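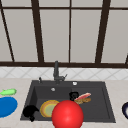
Chapter 4. Reading a Price Series: Returns, Averages, and Trading Ranges

4.1 Scope of the chapter

Chapter 3 treated the order book and the formation of a single price. A price taken alone says little. Analysts work with a series of prices recorded at fixed intervals, and most of the measures used in trading reports are simple functions of that series. This chapter defines those measures, states the conventions used in the rest of the book, and works through one data set in detail.

The data set is the Stormont series, which contains 2,417 hourly closing prices for a thinly traded token called Prekumus. It was assembled by Janka Hrnčiar and Igor Hubáček for the first edition and has been kept unchanged so that the exercises give the same answers. Prices are quoted in U.S. dollars. Gaps in trading are filled with the last recorded price, and each filled entry carries a flag in the final column of the file.

4.2 Simple and logarithmic returns

Let P(t) denote the closing price at time t. The simple return over one interval is

R(t) = P(t) / P(t-1) - 1

and the logarithmic return is

r(t) = ln P(t) - ln P(t-1)

For small moves the two are nearly equal. They separate as moves grow larger. A token that falls from 1.00 to 0.80 has a simple return of -20 percent and a logarithmic return of -22.3 percent. Logarithmic returns add across time, and simple returns do not. Simple returns add across the holdings of a portfolio when weighted by opening value. Readers should check which form a report uses before comparing its figures with those of another.

A common error is to assume that equal percentage moves up and down cancel. A fall of 20 percent followed by a rise of 20 percent leaves the holder with 96 percent of the opening value. The loss is 4 percent, before fees.

4.3 Moving averages

The simple moving average of length n is the arithmetic mean of the last n closing prices. Two lengths are used throughout this chapter, 20 and 60. The shorter average responds sooner to a change in price and also produces more false signals. The longer average is smoother and lags further behind.

The length of an average has no meaning until the interval is stated. A 20-period average of hourly data covers less than one day in a market that trades around the clock. A 20-period average of daily data covers almost three weeks. Published commentary often omits this detail.

The distance of the price from its average is expressed as a percentage of the average:

D(t) = 100 × (P(t) - A(t)) / A(t)

where A(t) is the moving average at time t. A positive value means that the price is above its average. It does not by itself establish a trend. Section 4.6 presents the Tóth filter, which requires D(t) to keep the same sign for a set number of intervals before a trend is recorded.

4.4 Trading ranges

The range over a window is the highest price minus the lowest. Ranges may be built from closing prices or from intraday highs and lows, and the second method never gives the smaller result. The Stormont file holds closing prices only, so all ranges in this chapter are closing ranges. Filled entries cannot widen a range, but they do shorten the effective window. Svatopluk Michalík's correction for this effect is given in the appendix.

4.5 Notation

Uppercase R denotes a simple return and lowercase r a logarithmic return. Percentages are rounded to one decimal place in the text and left unrounded in the tables. Time is measured in intervals from the first entry of the file, which is numbered zero.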